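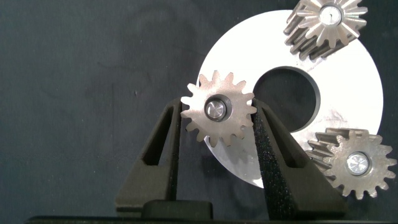 Manbridge Evening School – Department of Local and Social History

Keeping Time in the Mill Town: Notes to Go with the Second Talk
Efa Mostyn

Welcome back, everyone, and thank you for bearing with the heating last time. These notes cover what we got through and a little of what we didn't, so please don't worry if you see something you have no memory of hearing.

We started with the question of who owned the time. Before the mills came to Manbridge, most families worked at home, and the day stretched or shrank with the season and the order book. You got up when it was light, you stopped when the piece was finished, and if you wanted to spend an afternoon at the fair and make it up by candlelight, that was between you and your eyes. Once the Sugden mill opened, all of that had to be squeezed into a working day with a bell at each end.

At its height Sugden employed 700 people, and the wages book for one March (I passed a copy around, and I would love to have it back!) lists 330 fines for lateness in that single month. Some are for a few minutes. Do look at the names when you get the chance – the same families come up again and again, and they nearly all lived out at Fidgate, on the far side of the river, with one footbridge between them and the gate.
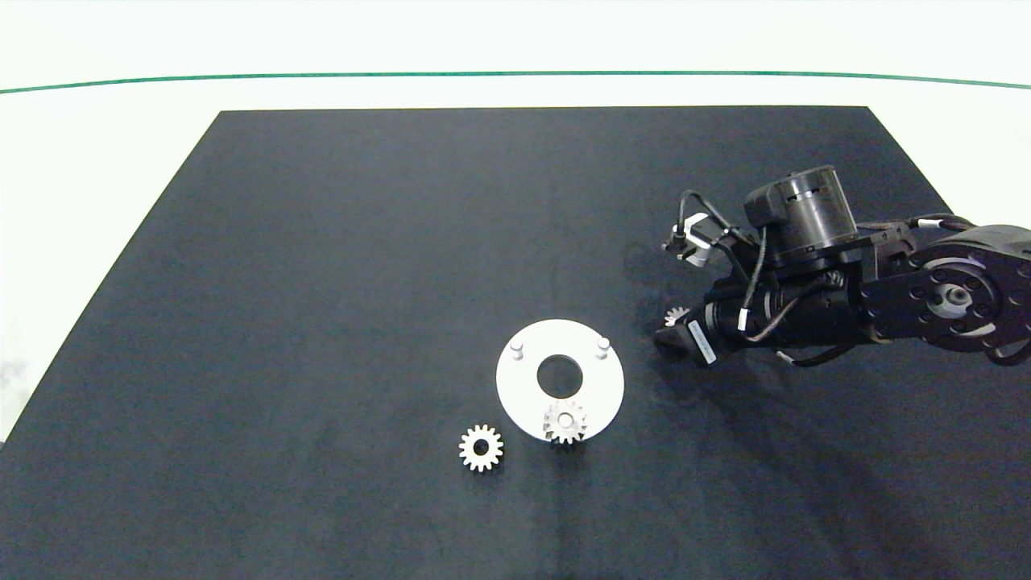
The Fidgate families had few clocks of their own, and this is where the knocker-up comes in, walking the rows before dawn and tapping at the bedroom windows with a long pole. Sandra Staniforth asked me how ordinary people learned to read a clock at all, and I promised her a proper answer. Many learned as children, from homemade teaching dials cut out of card. If you'd like to try one with your grandchildren, you want a flat round shape with a hole in the center, much like the white disc lying on the dark mat, and you can write the hours around the edge and pin two paper hands to a strip glued across the opening. Ours kept the table by the door busy through the whole tea break.

We finished with the petition of the winders, who asked for the mill clock to be checked against the church clock each week. They believed it ran slow in the evening, and I must say I'm inclined to believe them. The petition has 665 signatures and marks, and the reply from the owners is 2 lines long.

Reading for next time: the chapter on bells and hooters in your course pack, and the winders' petition if you can manage the handwriting. Bring any family stories about clocking on, however small.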